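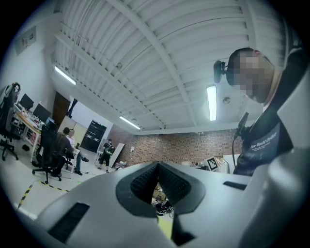 The hand-held gripper in the shop, black finger pads angled toward each other

Re: Anybody using the Fundetti hand gripper?

Hi all,

Yes, we have the Fundetti kit, had it since September, and I like it more than I thought I would! The pads are the best part. They're black and ridged, set in a V that closes down to a narrow gap, and they hang on to small slippery stuff (pens, bottle caps, those awful little zip bags) way better than the smooth ones on our old Pisby.

> We're stuck between the Fundetti kit and the Stunico one. Does the
> Fundetti get heavy after a while? And is the price on the
> Szabo site for one gripper or the pair?

One gripper, sadly. We paid 576 for ours through Szabo and a spare set of pads was another 114 — order those at the same time, the shipping on a second box is silly. Ours took 14 days to show up.

Weight is my one real gripe. It's a big chunky thing and the balance sits too far forward, so my wrist is done after half an hour or so. We swap people a lot. You can get up to 6 hours out of a charge, but I can't picture anyone holding it that long.

I only got to play with the Stunico at a demo, so take this lightly, but it felt nicer in the hand and the software was a pain to set up. The Fundetti software just ran.

If you go for it, ask Szabo for the longer cable. The standard one kept snagging on my chair.

Happy to send our setup notes if you want them, they're messy but they work.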